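Visit to the Maurya towel works

We went to the Maurya works in December, on one of the afternoons when they let the public round. There were 17 of us in the group. Tickets are booked in advance and you are asked to wear flat shoes.

The tour starts in the yarn store, a long shed with cones stacked on pallets up to the roof. From there you go through two sets of doors into the weaving hall. Ear defenders are handed out at the door and you do need them. The looms are set in rows with a painted walkway between them, and the guide holds up cards with the main points written on, as you can't hear a word. One card said that a bath towel on the older looms has 2,414 warp threads. Another said that the loops are made by a second set of threads kept slack.

After the weaving hall it is much quieter. The cloth is washed, dried and cut, and then hemmed on sewing machines, long sides first. The hemming room was warm and smelt of clean laundry. We were allowed to handle some seconds from a bin, mostly with pulled loops or a hem that had wandered off line.

The part I had come for was the finishing department. Maurya makes two main ranges, Gusto and Platico. Gusto is the plain one for hotels. Platico is the striped one sold in shops, and it comes in more sizes. Both have to be folded so that the edges sit inside and the hem doesn't show, and for the striped towels the stripes should line up as well. They pack up to 1,000 a day in the run-up to Christmas.

Folding starts with the towel in a heap.

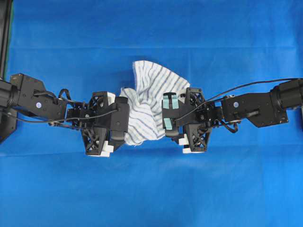
A corner has to be found first, then the one next to it, and the towel pulled out square before any fold is made. Our guide said new starters nearly always rush this and end up with a twist in the middle. A white towel with blue-grey stripes is easier to judge than a plain one, as you can see when the stripes run off.

The last stop is the shop, which sells Urex bath mats as well as the firm's own towels. Seconds are by the till. There is a café with 592 old bobbins fixed to the wall, according to the sign, and tea comes in a mug. Parking is free but the entrance is easy to miss coming from the ring road. Allow two hours.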